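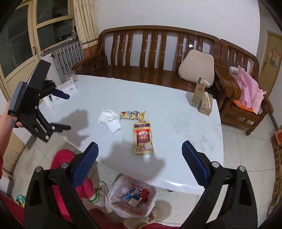 I signed up for the open day at Filulham back in January, mostly because my sister-in-law works two streets over and said there was decent parking. I had read a little about the hand-held grippers they use to teach robots household chores, but I had never seen anyone work with a pair of them.

The company has the ground floor and most of the second floor of an old office building in Grendport. There were 47 of us, split into groups at the door. Mine got Tiago Arruda, who has worked there for two years and talks fast. He told us to put our phones on silent and to keep behind the person doing the work, and then he mostly let us watch.

The way it works is simple enough. A person holds one gripper in each hand and does a chore with them, and the camera on the gripper records it. Later on, those recordings are used to train a robot arm with the same kind of jaws. The robot is not in the room for this part. I had expected to see one right away, and so had the man next to me, who asked about it twice.

The chore for our group was clearing a living room table. You pick up the trash, you drop it in the bin, and you leave what should be left. It sounds like something you could do half asleep. Tiago said that wrappers and tissues are the hard part, harder than boxes, because they change shape when you squeeze them. A carton more or less stays a carton. He also said they never tidy the room up too much before a session, because people's homes aren't tidy and a robot that only knows bare tables won't be much use to anyone.

After that we got to try. I had two turns of 60 seconds each. The grippers are heavier than I thought they would be, and my left hand was much worse than my right. My first try at a crumpled tissue went badly. I came in too high, closed the jaws on nothing, and then pushed it along the table. The second time I got hold of it but let go early and it landed on the floor next to the bin. A girl of 7 in our group did better than I did on her first turn. She told me to go slower, so I did, and I got a juice carton in.

Upstairs, Bernadette Ní Mhurchú gave a talk on what happens to the recordings. She said they like to have 300 good runs of a chore before they train anything on it, and that a run where you drop something and pick it up again can still count as good. Somebody asked how they decide, and the answer was long and I lost track of it. There was a question about privacy too. She said people who record at home are shown every clip first and can delete whatever they want.

We did see an arm in the end. It was bolted to a bench in the back, and it put a cup on a shelf three times. It missed once - the cup tipped over and a technician set it upright again. It was slow. I timed one go at 47 seconds by the wall clock.

Coffee was in the hallway on the way out. They're planning another open day in the fall, with a kitchen setup, and I put my name down on the sheet for two places.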